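Comparing two hand-held grippers before you commit to a set

Updated 2026-04-14

Quick version for people who already have a pair on the bench and need to pick one by tomorrow. We had the Kelari and the Donnelly side by side for a week at Retham and this is the routine we ended up with. Not fancy. Works for most two-jaw hand-held stuff.

What you need

Both gripper pairs, with straps
Marker plates, already calibrated
A table you can clear
A wire rack or small shelf
A few household items with lids, labels, odd shapes
Tape, a notebook, spare cables

Step 1. Strap fit first

Put the gripper on, tighten until it stops rocking, then wave your hand around. Does the plate wobble? Tighten again. If it still wobbles the strap is too long for you, fold it and tape it. Do both hands. People skip the left one and then wonder why the left track looks drunk.

Step 2. Cables

Run them down toward you, off the near edge of the table. Leave slack at the wrist. Too little slack and you'll feel a tug every time you reach for the top shelf – and you will start reaching differently without noticing. Kelari cable is stiffer. Donnelly one is thin and bends fine but the plug works loose, so check it between runs.

Step 3. Check tracking with empty jaws

Open, close, open, close. Slow, then fast. Turn each wrist as far as it goes. Watch the screen for dropouts. With the Fustenum controller you get a yellow bar when a plate is lost, and if you see it more then once in this step, stop and fix the lighting. Don't push on hoping it gets better.

Step 4. One task, same order every time

We settled on moving a lidded plastic container from table to rack and back. Dull, but it tests the right things: smooth sides, a lid that flexes, a shelf with a fence you can bump into. Mark the start spot with tape. 30 runs with one pair, break, 30 runs with the other. Swap which pair goes first for the next person or you're just measuring who got tired.

Hold from both sides, low down, under the lid. Grab the lid and it pops.
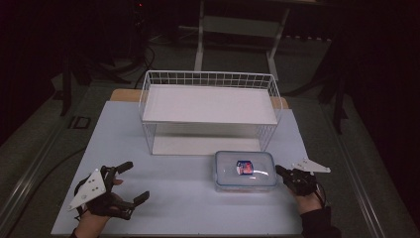

Keep the approach slow for the last bit before contact. Most of our bad runs were from closing too early, jaw tip catches the rim, container skates off the tape. Write those down as misses even if you recover. Same for anything that touches the rack wires.

Step 5. Score it

Three columns is enough: clean, recovered, failed. Plus one line for comments, because "thumb hurts" won't show up anywhere else. We logged 518 runs over the week and the comments column decided it more than the numbers did.

What we found

Kelari – better grip on smooth plastic, heavier, hand gets sore after some 5 minutes of nonstop work.
Donnelly – lighter, jaws slip on anything slick, much nicer for small packets.

We kept the Kelari for containers and put new pads on the Donnelly. Haven't rerun it with the pads yet, will add numbers when thats done.

If you get stuck

Plate drops out only near the rack: turn the rack a little, usually glare off the wires.
Jaws feel gritty: wipe the pads, alcohol is fine on both models.
Left and right swapped on screen: unplug both, plug left in first, restart the controller.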